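Norkum cell – frequently asked questions

How often do the gripper fingers need checking?
Every 1000 cycles, or at the start of a shift if the counter was reset. Look at the edges near the tips first. Small chips are fine. Change both fingers if a tip is bent or the coating lifts in strips. 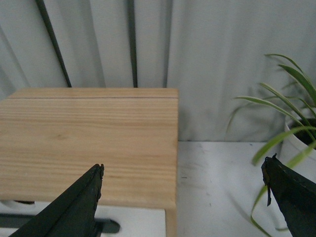

Wrist camera view, with both green fingers and the wooden box.

Does the plant have to stay on the table?
Yes. It is part of the Turport layout. Turn the pot if leaves hang across the wrist camera view.

Which cable should I look at when the wrist camera drops out?
The thick black one that plugs into the top of the module on the gripper. Leave enough slack for a full wrist turn – a tight loop works the plug out of its port. Power down before reseating it. If the fault comes back, log it as code 2185.

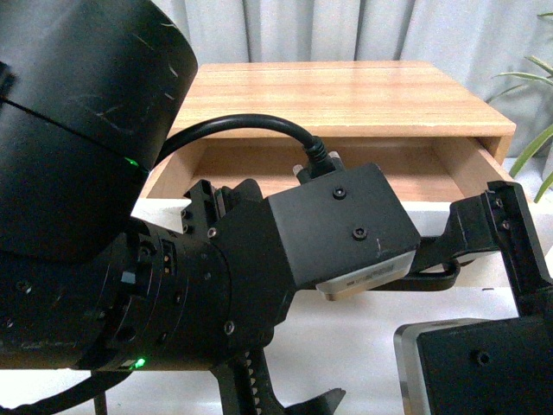
Spare parts

Where do I order fingers?
From Hailu, in sets of 2. Delivery takes up to a month, longer in December.

Can I use Pomia fingers?
Only on the older brackets. Run the open and close test again after fitting them.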